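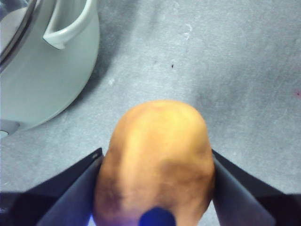

How many demonstrations do we need before it's worth training on a new object?
We've been working to 90 good ones per object, with the start position changed each time, and we train once we have them all and not before.

Wrote that at the top because I get asked it every time somebody comes over from the Skoltotville side, and now I can just point at the notebook.

May 10, 2023
Potato day, Ernlow bench

Got in early and had the bench to myself, which was lovely. The job was plain old pick and place with potatoes: arm starts high, comes down, fingers close, lift, carry, put down, back to start. I drove and Mosoti recorded. (Mosoti is our logging program, for whoever reads this after we've renamed everything again. It saves the wrist view, the joint angles, the finger opening and whatever I'm doing on the hand controller, all on one clock.)

I'd forgotten how much I like potatoes for this! The foam blocks we used before are all the same and you can drive them half asleep. A potato is lopsided, it's fatter at one end, it has dents where you don't expect them, and you have to think a bit about where the two fingers are going to land. That's the very thing I want in the data. If I'm making small choices all morning then there's something there for the policy to learn from. With the foam I think we mostly taught it to go to the middle and squeeze.

Clodard is the policy we're feeding, same version as last month's, nothing changed in the settings. I want to see what the new examples do by themselves before anybody starts fiddling.

How I'm driving it

Writing this down properly as two of us drive, and our habits are showing up in the recordings. Mine are slow on the way down and then I hurry the close. The other set is quick on the way down with a long wait at the bottom, and Clodard has picked up the wait beautifully. It sits there thinking about nothing. So here's what I stuck to today and would like everyone to stick to:

Come down with the fingers already open wide. Don't open on the way.
Line up across the narrow way of the potato, never end to end.
If one finger is nearer the skin than the other, shift the wrist sideways before closing. Don't let the close drag the potato over.
Close in one go. If it needs a second squeeze, mark the run as a retry.
Keep the whole run under 60 seconds. Anything longer, bin it and go again.

The third one is where I kept catching myself. From the operator's seat it all looks centred, and then you check the wrist view and the left finger is practically on the potato while there's a fat strip of grey surface showing on the right. You can close from there and it'll very often work, the potato just gets shoved across, but then the recording says "closing" when what's going on is "pushing and then closing", and I don't want those muddled. I'd take a run with a clear sideways nudge in it over a tidy-looking one that cheats. 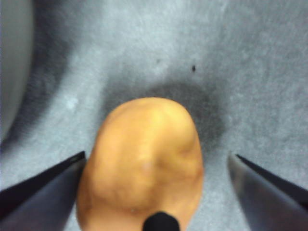

Labels

We have too many. I started the morning with the full October list and gave up on it before the first tea break. Half of the labels describe what the operator was trying to do, the other half describe what the arm did, and I can't hold both in my head while driving. I've cut it down to these for now:

approach
line up
close
lift
carry
place
retry

Contact gets marked at the moment both fingers are on the skin, and not at the first touch. I know this was argued over before and I know I argued the other way. I've changed my mind! Marking the first touch gives you a label that jumps about depending on how well centred you were, so you end up with the same name on quite different finger openings. Both fingers on, then it's "close". Before that you're still lining up, even if one finger is brushing it.

I haven't gone back over the older foam recordings with this rule. Somebody should, and it'll probably be me, but they can't be mixed in with the potato set until it's done. I've put a note in the folder saying so, in capitals.

Things that went wrong

The clock in Mosoti slipped again on the second batch. Wrist pictures were behind the joint angles, not by a lot, up to 5 frames at the worst, but you can see it if you step through slowly: the finger opening number is already going down and the fingers in the picture haven't moved. Restarting the logger sorted it. I've thrown the whole batch out. It hurt a bit (it was a nice batch, I was driving well) but I'm not going to try and shift it by hand and hope.

Light. The sun gets to the bench mid-morning and the surface goes washed out, with a big soft shadow round anything standing on it. My first thought was to pull the blind down. My second was that Clodard will have to cope with sun sooner or later, so I left the blind up and wrote the light down in the run notes. Please do the same. "Bright", "dull" or "lamp" will do, I don't need a poem.

Specks. There's always some bit of dirt or fluff on the surface, and I've stopped wiping between runs. I wipe when I swap potatoes and leave it otherwise. If the surface is spotless every time we train, I'd expect trouble the first time there's a crumb about. That's a hunch, I've not tested it, and I'd be pleased if someone did.

Starting positions. I've been lazy. Looking at the plot at lunch, nearly all of my starts have the potato lying with the thin end pointing away from the arm. I wasn't doing it on purpose, it's just how my hand puts it down. This afternoon I turned it before each run and the plot looks much healthier, though the far right of the work area is still thin.

For next session

Finish the sideways starts first, they're the gap.
Redo the batch I threw out.
Ask at Skoltotville whether their Mosoti slips as well or if it's only ours.
Swap drivers halfway through, so one person's habits don't fill the set.
Trim the labels in the template to the short list so the old ones stop popping up.
Get more potatoes, and try for some really knobbly ones. The ones I've got are starting to go soft from handling.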